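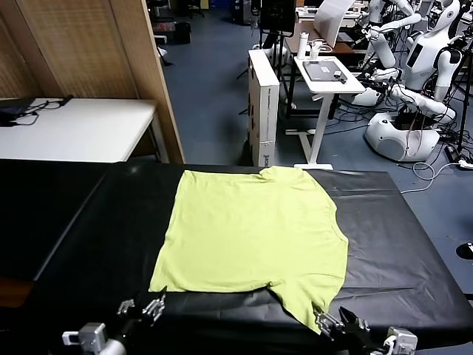
Page last changed: Fri 19 January

Textile handling notebook, Tavbridge workroom
Entry 114 – folding surface and short-sleeved shirts

Purpose of this entry: to record the present arrangement of the folding table and the procedure in use for short-sleeved t-shirts, so that colleagues joining the work can follow it without asking.

Surface. The table is covered with glossy black plastic sheeting. The sheet replaced the cotton cover used until November, which held on to the fabric and made it difficult to square a shirt once it had been laid down. The plastic lets a garment slide when pulled from the hem. It also creases. The right half of the table still shows several folds in the sheet beyond the shirt, and these should be pressed out by hand before a session begins. Taping the far edge was tried and discontinued, as the tape lifted whenever the sheet was wiped.

Garment. The yellow-green t-shirt is being used for the current set. Its color stands out well against the black, and creases can be judged from a standing position. The shirt is laid with the collar toward the far side of the table and the hem toward the near side. The body should form a broad, flat panel before any fold is attempted. Faint wrinkles across the panel are acceptable. A bunched sleeve is recorded in the log under "sleeve", even where the rest of the shirt is flat.

Hem overhang. Fabric left hanging over the front edge pulls on the panel and can shift it during the first fold. The shirt should be drawn up until the whole hem rests on the table, or the overhang noted in the log if the fold is to proceed regardless.

Procedure as it stands:
1. Lay the shirt with the collar away from the near edge.
2. Flatten the body from the center outward.
3. Fold the sleeves in, left first.
4. Bring the sides to the middle.
5. Fold the hem up to the collar, then fold once more.

Dimensions. The log sheet calls for a folded packet no wider than 138 mm at the shelf end for the Kershaw trays. Shirts that exceed this are refolded from step 4 and not from the beginning. The tray labels printed by Plekano still give the older width and should be disregarded until the new set arrives.

Log. The running total stood at 492 folds at the close of the last session. Refolds are entered on a separate line and do not count toward the total.

Outstanding items
– Replacement sheeting: a matte sample has been requested from Ciltato. Reflections on the present sheet make light creases hard to read under the ceiling lamps.
– Bumps at the collar: it remains undecided whether a slight rise in the fabric near the neck should be logged as a fault. Until this is settled, write "collar raised" in the remarks column.
– Long-sleeved shirts are to be entered on their own page.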